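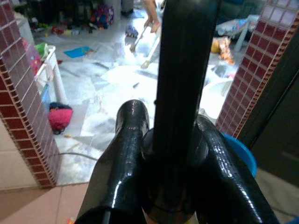
Ticket 1238: marks on the floor won't shift
Status: open
Raised by: Leilani Strickland
Site: Skollasholm, room through the tiled doorway

Hi all, me again with the floor! I've now been over the marble-patterned bit twice with the Nellari cleaner and I'm still getting a dull film. It looks lovely while it's damp, then it goes cloudy and you can see every footprint (mine, mostly). There's still paper or plastic sheeting down in places, and the pile of toys and bottles by the wall hasn't been sorted, so I've been mopping round things, which I know is cheating.

What I've tried so far:
- Nellari at 500 ml to the bucket. Sticky.
- Half that. Less sticky, still cloudy.
- Plain warm water. Better near the door, no change at the far end.

Reply from Bình Mạc, 2 pm
500 is far too much, that's the dose for the yard! Use one capful. Please get everything up off the floor before you start, sheets and toys included, and sweep before any water goes down. Grit plus old cleaner makes a paste and you just push it about. The dustpan's out by the doorway, on the pink tiles.

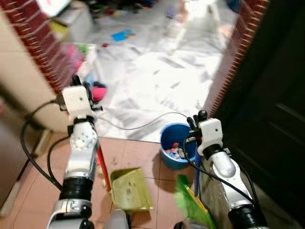
Dustpan and blue bucket on the pink tiles.

Leilani again
Right, found the dustpan, thank you. The blue bucket has got bits and pieces in it though, so can whoever knows what they are tell me where they go? I don't want to tip them out and lose something important. I'll use the Jolura bucket for rinsing in the meantime.

Reply from Nhung Mạch
Put them in the tray on my shelf and I'll go through them. Leave the floor 24 hours after the rinse before you decide it's failed.

Leilani
Will do. Please keep this open till I've had another go at the far end.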